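Rizk Patchwork Bedspread, Queen: Thirty Nights Under Somebody Else's Idea of a Quilt
Posted by Noémie Delaunay in Bedding, 6/2/23

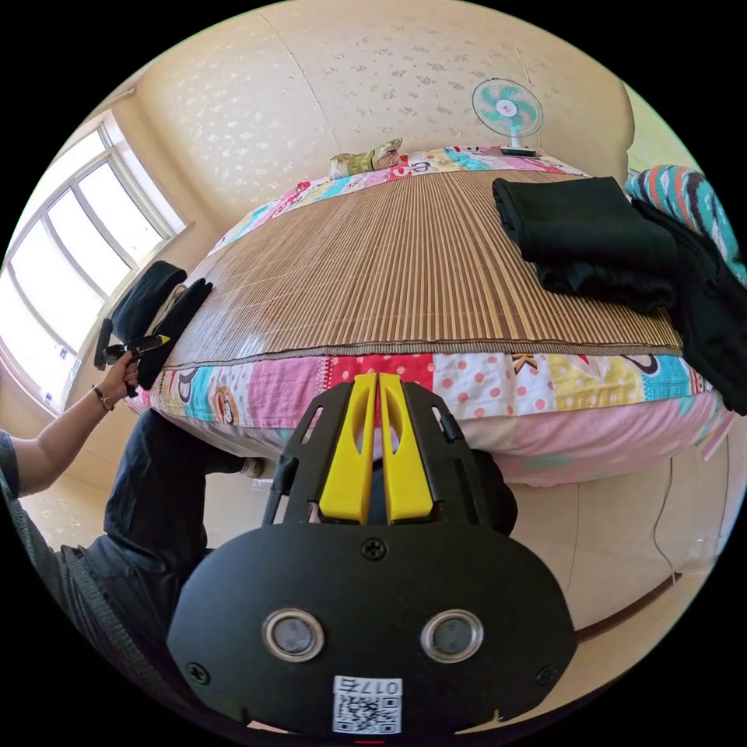
The patchwork in daylight, by the big window.

I grew up under real quilts. My grandmother finished one in 1951 that outlived two dogs and a marriage, so I came to the Rizk with an attitude. It costs $212, which is a lot for something I intended to dislike.

First, the good news. It has some weight to it. The first Vuvholm spread I owned slid off the bed at the slightest change of opinion, and this one stays where you leave it, even with people sitting down next to it all afternoon and leaning on the mattress. The patches are properly sewn down. I have gone over the seams looking for loose threads with the energy of a woman who wants a refund, and found 5, all on the underside.

Now the edge. The website calls it "hand finished," and I'd like to meet the hand. One long side is bound beautifully. The other wanders, as if lunch had been announced. Once the bed is made it doesn't show much, but I know which side it is and I make the bed accordingly.

Washing: cold, gentle, and alone. It came out a little more crumpled than it went in, and I prefer it that way — fresh from the bag it looked like a hotel trying to be folksy. Drying takes forever. I draped mine over two chairs and a door and lost the use of the hallway until the next morning.

A word about sun. My bedroom gets a great deal of it and the old Talico spread went the color of weak tea inside a year. No fading on the Rizk so far, though a month proves very little. I'll check again when the warranty has safely expired.

My friend Marcelle Bodin has the same one in twin and says hers pills. Mine doesn't. She also lets a beagle sleep on it.

Buy it if you want the look and can't sew. Skip it if you have a narrow dryer or a strong feeling about straight lines. Four stars, and I'm keeping it, wandering edge toward the wall.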